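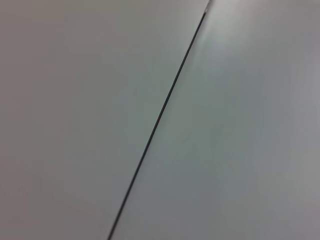 How do I stop losing mail, keys and everything else on the way into the house?

Posted by Shivam Pathak

I live in a one-bedroom apartment with a front door, a kitchen and a short stretch of floor between them. Somewhere in that stretch, my belongings vanish. Last month it was the renewal notice for my car, which surfaced in August inside a takeout menu, well past the point of being useful. Before that it was the spare key, my transit card and a check from my aunt that I had already thanked her for.

I've tried a hook by the door (the keys go on it on Mondays, when I'm feeling virtuous). I've tried a phone reminder, which I now swipe away without reading. I bought one of those wall organizers with labeled pockets, an Erninton, and it held up beautifully for as long as I put nothing in it. The landlord has views on screw holes, so please don't suggest shelves.

Is there a system that works for someone who is basically tired when he gets home? I don't want an app. I have 3,521 unread emails and I don't need a second place to feel bad.

Masaru Ikeda

You need fewer categories. The labeled pockets failed because they asked you to make a decision at the door, with a bag in one hand and your shoes half off. BILLS or URGENT? Is a dentist's postcard PERSONAL? You can't answer that at six in the evening, so you put it on top of the fridge.

Get one open container with no lid and no compartments, and put it on the first flat surface you pass. Everything from your hands and pockets goes in it. You are allowed to throw. Mine has keys, sunglasses, mail, a tape measure and a lot of receipts in it right now, and I can find any of them inside a minute, which beats my old record by several weeks.
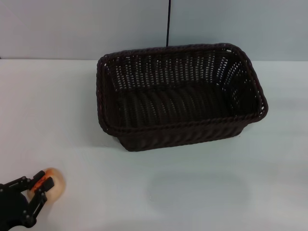
A plain wicker-style basket, open on top. Empty is as good as it will ever look.

A few things I learned the slow way:

Keep it low enough to see into. Deep ones turn into wells, and you'll be lowering your arm in for your keys like a vet.

A dark one hides dust but also hides dark things. I put a bright ribbon on my key ring after blaming a perfectly innocent houseguest.

Woven sides will eat paper clips, and stamps, and any coin thin enough to get ideas. If you carry change, drop a saucer in the corner.

Empty it on Friday. All of it, out on the table, even if the pile looks small. Junk goes in the recycling, bills get paid or get a date written on the envelope, and the rest goes wherever it lives. Takes me less time than finding the car notice took you, I would guess. If you skip a week, fine. If you skip three, you have bought yourself a compost bin.

One more point: mail gets opened standing up. Envelopes are half the volume and most of the dread. I open everything over the recycling and only the actual letter makes it into the basket.

Lefteris Tzanetos

get a dog. mine barks if i leave without keys. well he barks if i leave

Raghavendra Gounder

Mostly agree with Masaru, though I'd argue about Friday. On Friday I'm worse than useless. I do it the morning the trash goes out, when I'm already walking around the apartment looking for things to get rid of and in the right mood to be ruthless.

Also, have as much mail as possible stop coming. I spent one dull evening going paperless with the bank, the electric company and the insurance people, and what arrives now is mainly catalogs for a man named Oshima who used to live here and apparently adored patio furniture. Yes, this moves the problem to your inbox. With your inbox, I'm not sure it'll notice.

For the car renewal and anything else with a deadline, don't trust any container. Write it on a paper calendar the minute you open it, and hang the calendar where you brush your teeth. I missed a parking fine by one day once, and it cost me 91 dollars and a very long phone call with hold music I can still hum.

Shivam Pathak

Thanks, all. Going with the basket and the bathroom calendar. I cleared off the little table by the door tonight to make room for it and found the transit card. It has expired.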